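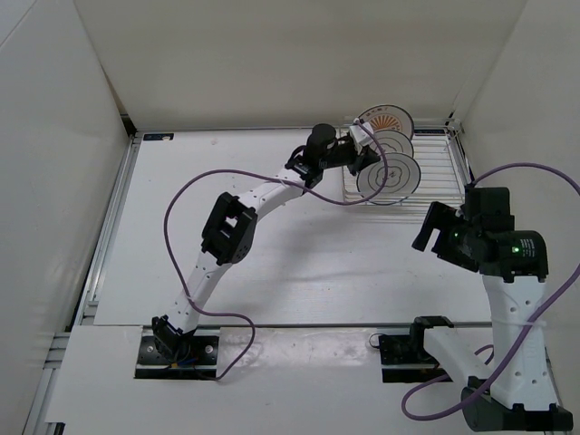 O escorredor de louça

Por Paraschiva Ghiță – 19 de novembro

O escorredor de louça é aquele suporte onde pratos, copos e talheres ficam a secar depois de lavados, e confesso que tenho um carinho enorme por ele! Em Portugal dizemos escorredor, no Brasil também se ouve "secador de louça", e a minha avó chamava-lhe simplesmente "a grade".

Os modelos mais antigos eram de madeira, com ripas cruzadas em X, e ainda se encontram em feiras (comprei um em maio, já meio torto). Depois vieram o arame, o plástico e o inox. O princípio quase não mudou: a água desce por gravidade e o ar passa entre as peças. Nos de arame, que são os meus preferidos, os pratos ficam ao alto, encostados a divisórias verticais – no da fotografia estão três, todos redondos, e a base é uma grelha de fios paralelos.

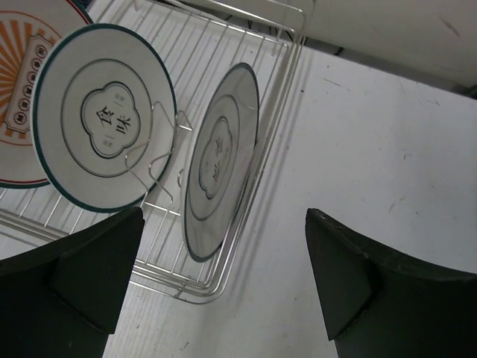

Os países nórdicos resolveram o assunto de outra maneira, com o armário escorredor por cima do lava-loiça, sem fundo, a pingar diretamente na cuba. Eu tive um numa casa arrendada durante 2 anos e nunca mais me habituei a outra coisa. 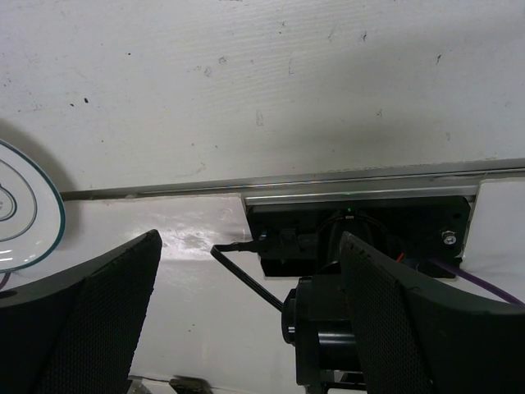
Quem não tem armário precisa de bancada, e aí convém medir antes de comprar: o meu tem 40 centímetros de comprimento e chega para duas pessoas. Os de arame pedem vinagre de vez em quando, por causa do calcário.

Última atualização: 19h50

Comentários

Traian Radu: Cá em casa o de madeira ganhou bolor num inverno. Voltei ao arame.

Vlad: E os tapetes de microfibra, não contam?

Paraschiva Ghiță: Contam, Vlad, mas esses merecem um artigo só para eles!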